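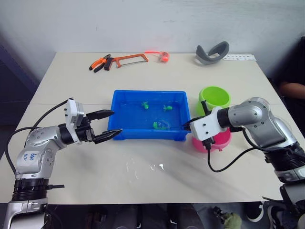
How much water do floating fish toys need in a shallow tray?

I'm setting up a water table activity for my daughter's class, and the only trays I have are shallow plastic ones. The plan is for the kids to catch little plastic fish and sort them into bowls. I don't want to buy deep tubs if I can avoid it. How full should the trays be, and is there anything I should put under them? The tables are in a carpeted room.

Posted by Amico

Hundier
A thin layer is enough. Small hollow fish float in very little water, so pour until they lift off the bottom and slide when you nudge them, then stop. Test it with the toys you plan to use, as the heavier ones sit lower. My trays take up to 2 liters each and I never fill them to the rim. Put the tray where it's going to stay before you add any water. Carrying a full shallow tray across a room is how I soaked a rug.

For the carpet, lay a vinyl tablecloth on the floor and a bath towel on top of that. The vinyl alone gets slippery. Keep the bowls right next to the tray so the fish drip on the table and not on the floor. Two bowls in different colors will do for sorting.

Bova
just use a baking pan, works fine

Arumugam
I agree with Hundier on the depth. I would add a few things from doing this at our library in July.

Check the fish for holes first. Bath toys with a squeeze hole take in water, get heavy and grow mold inside. Solid ones or fully sealed ones are better. If yours have a hole, close it with a dot of hot glue and let it cool before they go in the water.

Give the kids something to catch with. Small nets are easiest for the little ones. Kitchen tongs are harder, and the fish scoot away when the water gets pushed around, so keep those for ages four and up. Spoons with holes are somewhere in between.

Someone has to stay at the table the whole time, even with that little water. Change it between groups. When you're done, bail the tray out with a cup until it's light enough to tip into the sink, then dry the fish on a towel overnight before you bag them.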